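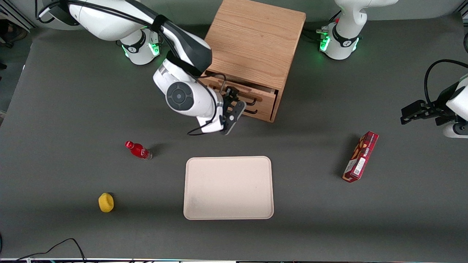 The two-arm bench at Skoltstead, right gripper at the cabinet drawer.

Visit to the Skoltstead open day
Posted 4/18/21

Skoltstead opens its manipulation lab to outside visitors twice a year, in February and again in spring. I went to the spring one, mainly to look at the drawer work, which had been mentioned in the February notes without much detail. Places were booked in advance and visitors were taken round in small groups, two benches per group.

The first bench was the tabletop one. Two white arms stand on cylindrical bases at the back of a matt grey table, each with a ring of green lights at the foot and a black two-fingered gripper at the other end. The object set is ordinary household stuff: a small red plastic bottle, a yellow sponge, a long box of snacks, a shallow beige tray. The oak cabinet with the single drawer goes at the back, within reach of the right arm.

The task is stated in one line on the sheet we were given: open the drawer, put the named object in, close the drawer. Objects not named are to go on the tray or stay where they are, depending on the variant. The operator picks the variant and resets the table by hand between runs. Start positions are varied on purpose, and there are no marks on the table to guide the reset.

The drawer is the difficult part. The handle is dark metal and the gripper has to come down to it from above at an angle, so the wrist ends up close to the top of the cabinet. If the approach is a little high the fingers meet the front panel and push the drawer shut again. The lab runs the opening in two stages, a short pull to free the drawer and a second, slower one to bring it out. I asked whether the cabinet was fixed down. The answer was no, and the pull force is limited to keep it from sliding.

On data, the sheet gave 100 recorded runs for the sponge, 200 for the bottle and 300 for the box. The box has the most because of its length: it can lie at any angle, and gripping it near one end makes it swing when lifted. The sponge was said to be the easiest, as it gives under the fingers and a poor grip usually still holds. No success rates were printed. I would have liked to see them, split by object and by stage.

Cabling is external on both arms, strapped along the links, with some slack left at the wrist. A question was asked about snagging on the drawer handle. The reply was that it has happened and that the slack has been shortened once already. A shorter run would restrict wrist rotation.

The second bench was the Rostirel rig, a single arm on a rail used for shelf picking. It was being recalibrated during our slot, so we had a talk on the calibration routine instead. The routine is carried over from the older Pultum project with few changes. Handouts were available at the door.

The closing session was in the Kariuki room upstairs and dealt with bench booking for outside groups. Bookings are by the half day, an operator is included, and visitors' own objects are accepted if they fit the gripper opening. Glass and open liquids are excluded. The booking form is the same one used in February.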